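Imprimir | Enviar por correo electrónico
Última actualización: julio

Volver a montar una torre de sobremesa: procesador, memoria, tarjeta y disco

Texto: Sille Thoroddsen, taller Florkura

Esta ficha sirve para cerrar un equipo que ya se ha limpiado y al que le faltan las piezas principales. Se parte de la caja tumbada de lado, sin tapa, con la placa base y la fuente de alimentación en su sitio. La limpieza y el cambio de fuente se explican en otras fichas.

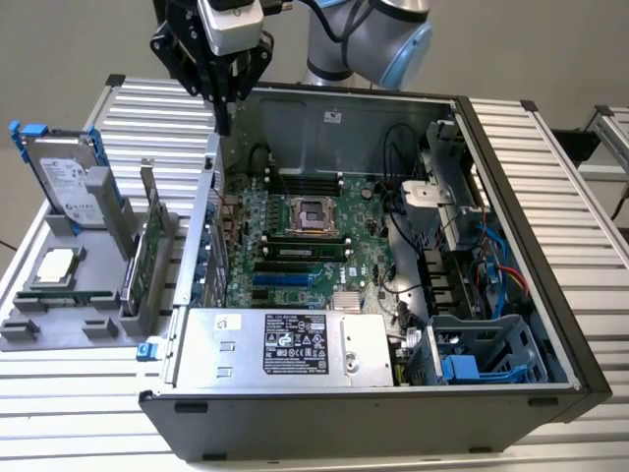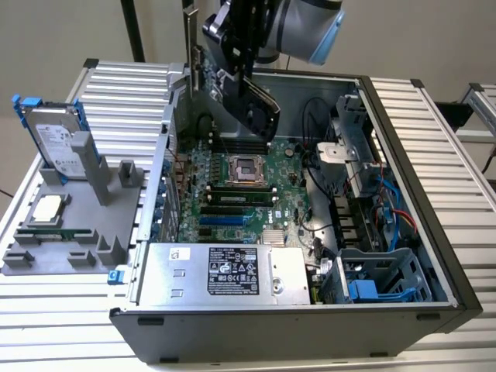
Torre tumbada y abierta, con el zócalo del procesador al descubierto y un módulo de memoria ya colocado.

Antes de empezar

Desenchufe el cable de corriente y mantenga pulsado el botón de encendido unos segundos. Póngase la pulsera antiestática y conéctela a una parte metálica sin pintar. Va a necesitar un destornillador de estrella mediano, pasta térmica, alcohol isopropílico y un paño que no suelte pelusa.

Coloque las piezas en el orden en que las va a montar. Cada una debe tener su propio apoyo. Los módulos de memoria y las tarjetas se cogen siempre por los bordes, y el procesador también. Si alguna pieza viene de otro equipo, compruebe en la documentación de la placa que es compatible. En la base de datos Virk del taller hay 471 modelos con la memoria admitida y el tipo de zócalo.

1. Procesador

Levante la palanca del zócalo y abra el marco de sujeción. Mire los contactos con buena luz y de refilón. Si ve uno doblado, pare aquí y aparte la placa; no intente enderezarlo con el destornillador.

Busque la marca de una esquina del procesador y las muescas laterales, y hágalas coincidir con las del zócalo. Baje la pieza en vertical y suéltela. Tiene que quedar plana por su propio peso. No la arrastre ni la apriete con el dedo. Cierre el marco y baje la palanca hasta engancharla. En esta última parte la palanca ofrece bastante resistencia, y es normal.

Limpie la cara superior con alcohol, deje que se evapore y ponga una gota de pasta del tamaño de un guisante pequeño. Después se monta el disipador, apretando los tornillos en cruz y poco a poco. Conecte el ventilador a la toma de la placa marcada para el procesador.

2. Memoria

Abra las pestañas de la ranura. Algunas placas solo tienen pestaña móvil en un extremo. La muesca del módulo no está en el centro, así que solo entra en una posición. Apóyelo recto y presione por los dos extremos hasta oír el clic.

Si el equipo ya lleva un módulo puesto, no lo mueva sin consultar antes la numeración impresa junto a las ranuras. Para dos módulos iguales suele haber una pareja recomendada, y no siempre son ranuras contiguas. Cuando haya dudas, arranque primero con un solo módulo.

3. Tarjeta de expansión

Quite la chapa trasera que corresponda a la ranura elegida. Guarde el tornillo, si lo lleva. Alinee el conector de la tarjeta con la ranura y la escuadra metálica con el hueco de la parte trasera de la caja. Presione de forma pareja a lo largo del canto.

La escuadra tiene que quedar a ras. Si se queda levantada, casi siempre es porque la lengüeta inferior ha tropezado con el borde de la placa: saque la tarjeta y vuelva a empezar. Sujétela con el tornillo o con el cierre de la caja.

4. Disco duro

Monte el disco en su soporte de plástico. Los pivotes encajan en los agujeros laterales del disco, y conviene abrir un poco el soporte con las dos manos para no partirlos. Los conectores deben quedar del lado por el que llegan los cables.

Meta el conjunto en la jaula hasta que las pinzas hagan tope. Conecte primero el cable de datos y luego el de alimentación. Los dos tienen forma de L y no entran al revés. Un cable de datos doblado en ángulo cerrado se cambia por otro.

5. Repaso y primer arranque

Pase la mano por los cables y apártelos del ventilador. Cuente los tornillos que le han quedado en la bandeja. Compruebe las dos tomas de corriente de la placa, la grande y la auxiliar del procesador, que es la que más se olvida.

Ponga la torre de pie, conecte pantalla y teclado y encienda sin tapa. Entre en la configuración y mire que aparezcan el procesador, toda la memoria y el disco. Si la hora está mal, cambie la pila de botón. Con pitidos y sin imagen, apague, desenchufe y vuelva a asentar la memoria.

Si todo aparece, apague, ponga la tapa y anote el equipo en el registro. Con las piezas preparadas, el montaje completo lleva casi 13 minutos a una persona con práctica. La primera vez, calcule una tarde.

Relacionados
Limpieza de ventiladores y filtros
Cambio de la fuente de alimentación
Cómo usar la base de datos Virk
Borrado de discos con Gurketti
Etiquetas Viris para cajas de piezas
Pitidos de arranque: tabla por fabricante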